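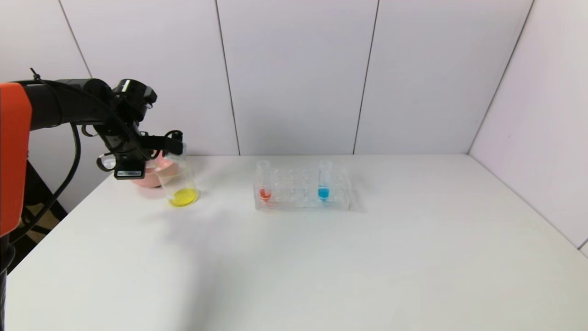
Part-time bookkeeper wanted, Llewellyn Garden Supply

Llewellyn Garden Supply is looking for a part-time bookkeeper to work in our Gilau office. The job is 2 days a week to start. We are open to which days, as long as one of them is a Monday.

We sell seed, potting soil and hand tools to garden centers and a few school districts. We have 135 trade accounts, most of them small, and a retail counter that is busiest from March through June. The person who has kept our books for many years is moving out of state and will stay on long enough to train her replacement.

What you would do:
- Enter supplier bills and match them to delivery slips
- Send out customer statements and follow up on late payments
- Reconcile two bank accounts and the counter till
- Prepare sales tax figures for our outside accountant
- Answer the office phone when the front desk is at lunch

What we need from you:
- At least one year of bookkeeping for a business that carries stock
- Comfort with spreadsheets
- Clear writing, as much of the follow-up is by email

A degree is not required. We use an older accounting package and do not expect you to know it. Payroll is handled by an outside firm and is not part of this job.

The office is on the second floor and there is no elevator. Parking is free behind the building. The Fliven bus stops across the street. Staff get a discount on everything we sell except bulk soil.

To apply, send a resume and a short letter to Kerubo Rotich, Office Manager, Llewellyn Garden Supply, PO Box 453, Gilau. You can also drop them off at the counter. Please put reference 3328 on the letter and tell us which days you could work. Applications are due by 13th January. Interviews will be held in person the following week.

We use cookies to improve your visit to this site. By continuing to browse you agree to our use of cookies. Accept | Cookie settings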